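**Arbeit und Automatisierung, Handout zur Einheit 2: Die Küche**

So, wie versprochen das Ganze noch einmal zum Nachlesen, für alle, die bei meinem Tempo mit dem Mitschreiben nicht hinterhergekommen sind (ich weiß, ich rede zu schnell). Wir bleiben beim Topf. Ich mag den Topf! Über Automatisierung wird gern in Branchen und Prozentzahlen geredet, und dann sitzt man da und weiß trotzdem nicht, was sich für die Kollegin an der Spüle eigentlich ändert. Deshalb fangen wir ganz klein an, bei einem Griff und einem Greifer.

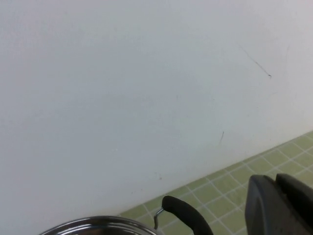
**Amparo Campos**
Lehrbeauftragte für Arbeitsorganisation, Bildungshaus Grastitz

Meine erste Frage an euch war ja: Wie viele Handgriffe stecken in »Deckel ab und beiseitelegen«? Die meisten haben »einer« gerufen. Wer selbst in der Küche gearbeitet hat, hat gezögert, und das hat mich sehr gefreut. Man schaut, wo der Griff steht. Man weiß, ob der Topf heiß ist, oder man fragt kurz über die Schulter. Man nimmt ein Tuch, hebt an, lässt abtropfen und sucht einen Platz, an dem der Deckel niemandem im Weg liegt. Das alles steht in keiner Stellenbeschreibung.

Bei der Midska, unserem Fallbetrieb, gehen 2.969 Mahlzeiten in der Woche raus. Rhonda Li leitet dort die Küche und hat mir ihre Einsatzpläne vom Januar überlassen. In den Plänen steht hinter dem ganzen Bereich Töpfe und Deckel ein einziges Wort, nämlich »Nebenarbeit«. Schaut euch das auf der Kopie bitte noch einmal an. Wenn ein Betrieb automatisiert, landet genau so ein Wort als Erstes auf der Liste, und dann wundern sich alle, wie viel daran hängt.

Ein Punkt aus der Diskussion, der mir wichtig ist: Der Abstand zwischen Greifer und Topfgriff kann winzig sein, für die Planung ist er trotzdem ein Riesenthema. Stellt morgens jemand den Topf anders hin, zeigt auch der Griff woandershin. Für uns Menschen ist das egal, wir drehen die Hand. Für den Ablauf heißt es, dass irgendwer auf die Stellung achten muss — und dieser Irgendwer braucht dafür Zeit im Plan. 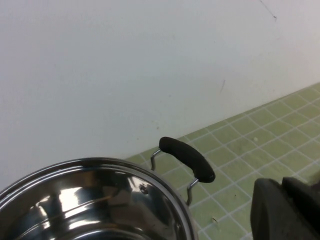

## Was bleibt, was kommt dazu

Wir hatten an der Tafel zwei Spalten, ich schreibe sie etwas ordentlicher ab.

**Fällt weg oder wird weniger**

- wiederholtes Heben und Absetzen
- Greifen über heiße Töpfe
- der kurze Schwatz beim Anreichen (kam aus der letzten Reihe, völlig zu Recht!)

**Kommt dazu**

- Arbeitsplatz vor dem Start einrichten
- zuschauen und im richtigen Moment eingreifen
- Störungen aufschreiben, und zwar so, dass die nächste Schicht etwas damit anfangen kann
- neue Leute an der Anlage einarbeiten

Die zweite Spalte ist länger. Das heißt noch lange nicht, dass mehr Arbeit entsteht, aber es ist andere Arbeit, und sie braucht Einweisung. 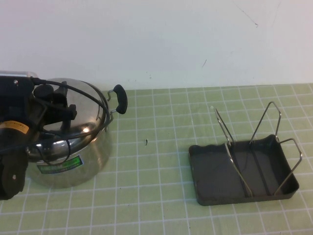

Zuständigkeit ist mein Lieblingsthema, ihr habt es gemerkt. In fast jedem Betrieb, den ich begleite, ist geregelt, wer die Anlage bedienen darf, und kaum irgendwo, wer sich um das Drumherum kümmert. Nehmt das schwarze Kabel, das sich über den Deckel zieht und vorn am Topf wieder herunterkommt. Wer prüft, ob es frei liegt? Die Küche, die Technik? Oder der kleine dunkle Krümel auf dem grünen Raster: Gehört Abwischen zur Reinigung oder zum Einrichten? Klingt kleinlich, ich weiß, aber an solchen Stellen gibt es nachher Streit, und den führen dann Menschen miteinander, die vorher gut klarkamen.

Bei der Midska steht das inzwischen mit im Schichtplan, mit Namen dahinter. Rhonda Li sagt, die Diskussion darüber habe länger gedauert als die Einweisung selbst. Glaube ich sofort.
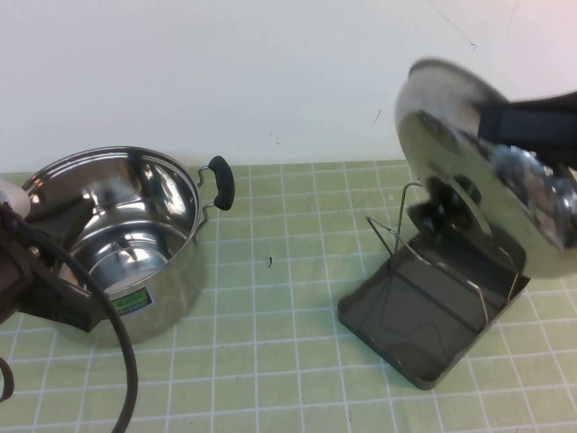
*Abb. 4: Deckel im Greifer am Deckelhalter, links der offene Topf*

## Bis zum nächsten Mal

1. Sucht euch an eurem eigenen Arbeitsplatz eine »Nebenarbeit« aus und schreibt jeden Handgriff auf, auch die peinlich kleinen.
2. Markiert, wo ihr etwas wisst, das nirgends steht.
3. Fragt eine Kollegin oder einen Kollegen, was sie oder er an dieser Arbeit vermissen würde. 100 Wörter reichen.

Abgabe bitte auf Papier, ich lese das in der Bahn.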